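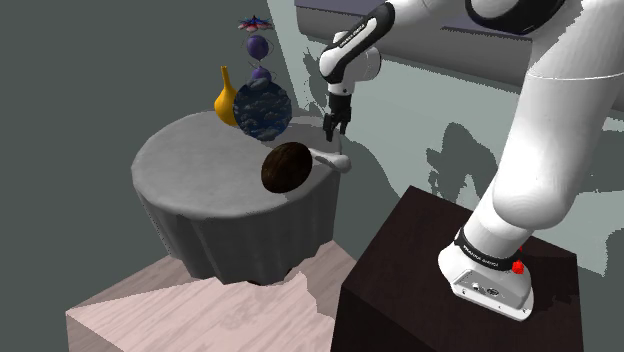

Jikadard Teleop Kit, two months in
Reviewed by Alžběta Brabec, 19/07/2023

I bought the Jikadard in May to collect demonstrations in simulation, having grown tired of dropping real things on real feet. You get a hand controller, a license and a scene pack furnished by someone with firm views on vases. Mine came up with a yellow-orange one, a blue ball-ish affair covered in clouds, and a spindly ornament with purple spheres that no grasp planner deserves.

Setup
Took me an evening. The manual, translated with great confidence, spends four pages on the wrist strap and one line on calibration. Skip the strap.

Driving the arm
Better than I feared. Motion is smooth, the clutch button is where your thumb wants it, and I recorded 292 demonstrations before my shoulder filed a complaint. Fine rotation is another matter. Lining up two fingers over anything long and tilted feels like parking a van by mail.

Saving your work
Replay is excellent. Export is slow past 200 episodes, and the progress bar sits at 70 percent long enough for lunch. Orozco's older kit did this part faster, and looked worse doing it.

Verdict
Good for pick and place, trying for anything fiddly. Mondville support answered twice, once about my question. I'm keeping it, minus the strap.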